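Last updated: June 2021

Cerlow Pair: two-arm plating station

14 shares | 3 comments

The Cerlow Pair is a two-arm station for the dull end of a bakery or canteen kitchen, where finished goods have to get onto plates and the plates have to look as if somebody cared. It does one roll at a time. It does not get bored, which puts it ahead of everyone who has ever held the job, including the people who designed it.

Each arm carries a two-finger hand with a soft-close setting. We spent most of a year on that setting. A bread roll is a poor engineering material: it gives, it sheds, and no two come out of the oven the same shape. Squeeze too little and it ends up on the floor. Squeeze too much and you have invented a flatbread. 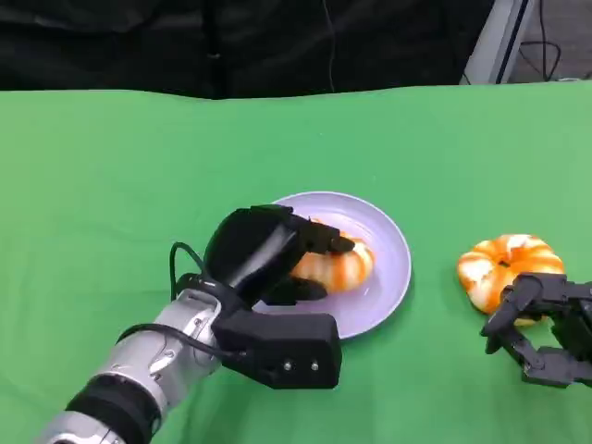

Plate work with striped rolls, left hand at the plate.

The Allville canteen has run a Pair on its breakfast line since September. Before that, the early shift plated by hand from a tray, and the chief qualification was being the last one in. Two people now split the station between them. They load, wipe down, swap plate sizes and overrule the machine when it takes a dislike to a bun. Both kept their hours. One of them asked for a chair and got it, after a longer approval process than the robot had.

What changes for your staff, in our experience: less reaching, more watching. Watching is tiring too, and we suggest swapping over every 2 hours. Expect a few weeks of people standing nearby with their arms folded. Expect the machine to be given a name, and expect it not to be a flattering one. The Clegg bakery reports that its crew stopped racing theirs after 19 days, having won every time. The Pair is slower than a good pair of hands. It is exactly as slow at the end of the shift, and that is more or less the sales pitch.

What you get

Two arms with two-finger hands
Control box and stop button (large, red, popular)
Starter set of 10 taught moves, editable on the tablet
One day of training at your site

Rental is $1,397 a month, service included. Crumbs are not covered. Sauces, icing and anything served in a bowl need the Mellard wrist cover, sold separately, and a frank talk with our support desk before you order.

Plates are not supplied. Please don't send us yours.

Contact sales | Copyright Cerlow | Back to top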